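Drawer Club: what our team did this semester
Estbridge Robotics Club, simulation group

So when I signed up for robotics club in the fall, I figured I'd be soldering things by Halloween. Instead I got a login, a pair of VR controllers and a spot in the simulation group, and I have spent most of my Tuesday evenings since then trying to open drawers that don't exist. I ended up loving it (mostly!), so I volunteered to write our report.

What we were trying to do

Our project is called Geagea. The name was a typo in somebody's folder and it stuck. The goal was to drive a two-armed robot around a simulated room, do simple furniture jobs by hand with the controllers, save every run, and then train a policy on the saved runs to see if it could do the jobs without us. We wanted to enter it in the Lalport student challenge in the spring, where the tasks are all household stuff, and drawers seemed like the friendliest place to start. Ha.

The setup

We built a corner of a room with a little chest in it, and we gave each of the three drawers its own color so we could say "open the orange one" over the headset and everybody would know what we meant. There's a toy rocket on top, and a small can, because a bare chest of drawers looked kind of sad and we also wanted to know right away if we'd bumped the furniture.
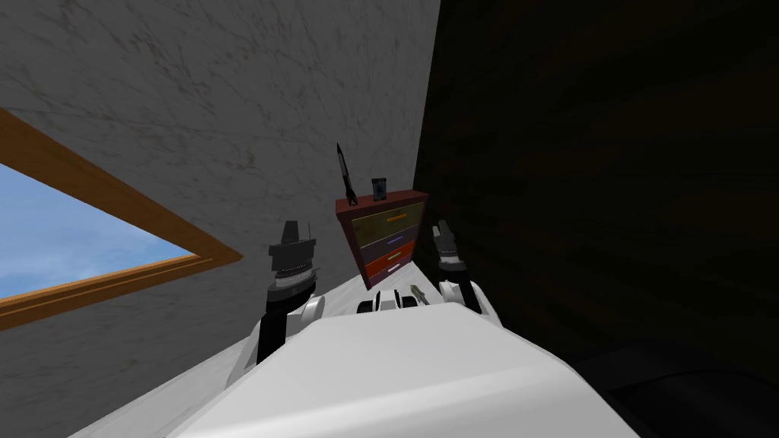

The thing that took me longest to get used to was the arms. You move your own hand a little and the robot's arm does something that's almost what you meant, and for the first couple of weeks I kept parking both grippers way up high and then losing track of which way was down. My teammates were very patient. My advice to anyone new is to do one arm at a time until it feels boring, and then add the other one.

We set a limit of 94 seconds per run, which came from the slowest person on the team plus a bit of mercy (I was the slowest person on the team). Anything longer got tossed.

Collecting runs

Our big dream was 2000 runs by February. We got 227. In our defense, the lab computer at Allby Hall is shared with the animation class, and the simulator does not enjoy sharing. We also threw out a whole evening's work when we found out the recordings had saved the arm positions but none of the gripper commands, so on playback the robot just waved at the furniture. It was pretty funny the next day. It was not funny that night.

After that we made a checklist, and I really wish we'd had it from day one:

Start a short test recording and play it back before doing anything else.

Check that both grippers open and close on playback.

Reset the room between runs, including whatever is on top of the chest.

Write down who was driving, so we can compare styles later.

The close-up view

Halfway through the semester we started paying more attention to the view from right behind the gripper, and that helped so much. From the body view I could never tell how far I was from anything. Up close you get both fingers with the gap between them, and you can line that gap up with what you're going for. The downside is that everything is dim in there and you lose all sense of the room. Two long bars, one orange and one blue, against a lot of wood grain, and you'd better remember where you left the rest of the robot! I got into the habit of checking the body view first, switching in for the last bit, and switching back out before I moved the arm anywhere big.
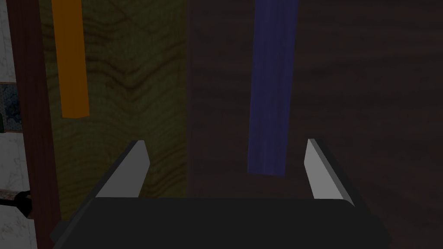

How the training went

Okay, so. We trained on the runs we had and gave the policy 20 tries at a single drawer, and it got the drawer open in 14 of them. I may have screamed. Then we moved the starting position a little to the left and it fell apart completely, reaching for the spot where the handle used to be. Our best guess is that we all started our runs from nearly the same place, so it never had to look very hard. Next time we're going to shuffle the start every single run, even though it makes driving more annoying.

What's next

We did send in our Lalport entry, with the one drawer task and a very humble write-up. Over the summer a couple of us want to fix the lighting for the close-up view and redo the recording script so it complains loudly when something is missing. I'd also like to try closing drawers, which we skipped this time and which I suspect is harder than it sounds. If you're at Estbridge and want to drive, come by the lab on Tuesday after five and bring snacks.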